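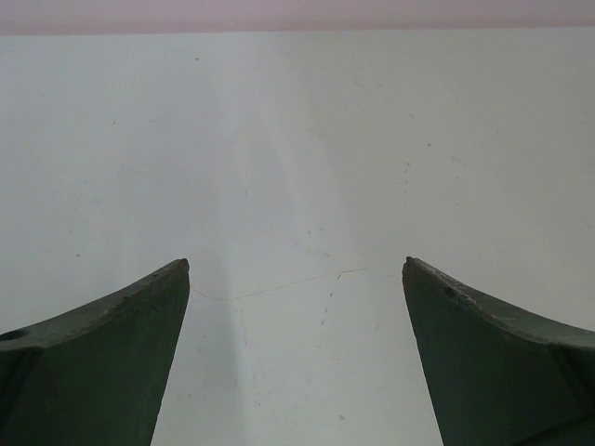 Nipon Phuthong
You probably don't need to replace the whole faucet. A drip that only shows up after the handle has been shut for a minute or so is nearly always the cartridge, and a cartridge is a fifteen-minute job once the water is off. Read the original post again though: is the drip coming out of the spout or from under the handle? Those are different parts.

Kitchen faucet drips at night, do I replace it or repair it?
Posted by lowerporch
Single-handle pull-down faucet, a Noltotari, came with the house. It drips into the sink all evening and I hear it from the bedroom. I put a measuring cup under it before bed and had 2 cups by morning. The store wants 110 dollars for a new faucet plus whatever a plumber charges. My brother-in-law says they all wear out and I should just swap it. The shutoffs under the sink do turn but they are stiff. Never done any plumbing except a toilet flapper.
Edited to add: it comes from the spout. Nothing wet around the handle or in the cabinet.

Nipon Phuthong
Thanks for the edit. Spout it is, so cartridge.
Close both shutoffs by hand. If they are stiff, work them back and forth a little and don't put a big wrench on them. Open the faucet to let the pressure out. Put a rag over the drain before you start, the set screw in the handle is tiny and it will go down the hole.
Pry off the little cap on the handle, back out the set screw with a hex key, lift the handle off. Under it there is a dome that unscrews by hand, then a retaining nut. The nut may be tight. Hold the faucet body with your other hand so you don't twist the whole thing on the counter. Note which way the cartridge faces and pull it straight up.
Take the old one with you to the store. The listings online are a mess and two cartridges that look the same can differ in height by a hair. I paid 28 dollars for mine. Wipe out the seat, put a thin film of silicone grease on the new o-rings — not petroleum jelly, it swells the rubber — and go back in reverse order. Turn the water on slowly with the handle open and let it spit for a bit.

tanglewood_m
just replace it, mine was 40 bucks on sale and it works fine. life is short

Petchrat
I agree with Nipon on the cartridge, but check your water pressure too. We went through two cartridges in a year before I put a gauge on the hose bib and found the regulator was shot. A gauge is cheap and screws right on. Try it late at night, when the neighbors aren't using water and the pressure is highest.

lowerporch
Got the handle off. Retaining nut won't budge, so I'm letting it soak in vinegar until after dinner.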